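**Philips cooker with Chinese panel: which label does what?**

Katherine Sotelo
May 4, 2025

I took over a Philips cooker with a Chinese-only panel and no manual. There are six labels in two rows of three. I want plain white rice and a way to stop keep warm. The seller's listing only said "works." Front of the unit:
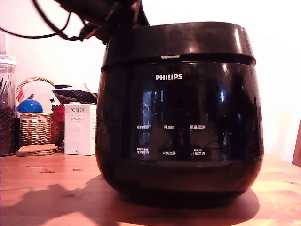
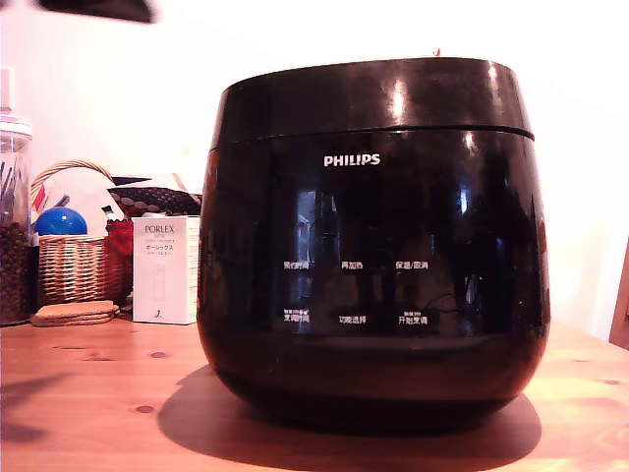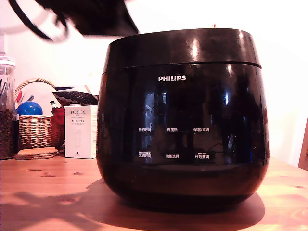
I am in the US on a 120 V outlet and have not plugged it in. I would also like to know if the delay function is safe with rice left soaking.

---

**Uzma Hashmi**

Left to right, using the characters on the panel:

Upper row
- 预约时间: preset time (delayed start)
- 再加热: reheat
- 保温/取消: keep warm/cancel

Lower row
- 烹调时间: cooking time
- 功能选择: function select
- 开始烹调: start cooking

For white rice, press function select until the rice program is indicated, then start cooking. Keep warm/cancel should end keep warm, but check that the indicator goes out. I can't tell you the program order without the model number. Look for the rating plate, usually on the underside, and post what it says.

Do not plug it in before reading that plate. Appliances sold in mainland China are normally built for 220 V, 50 Hz. You would need a step-up transformer rated above the cooker's wattage. Mine is a 2,000 W Hakala and it weighs more than the cooker. A plug adapter alone does not change the voltage.

---

**Roxana Bedoya**

I put label tape over mine. Clean the gloss with alcohol first or it peels.

---

**Amarachi Aliyu**

On the delay: I keep it short in summer and don't use it overnight. Raw rice in warm water can grow bacteria whose toxin survives cooking. Hold cooked rice above 140 °F. I checked mine on keep warm with a probe and got 145 in the center, lower at the edge.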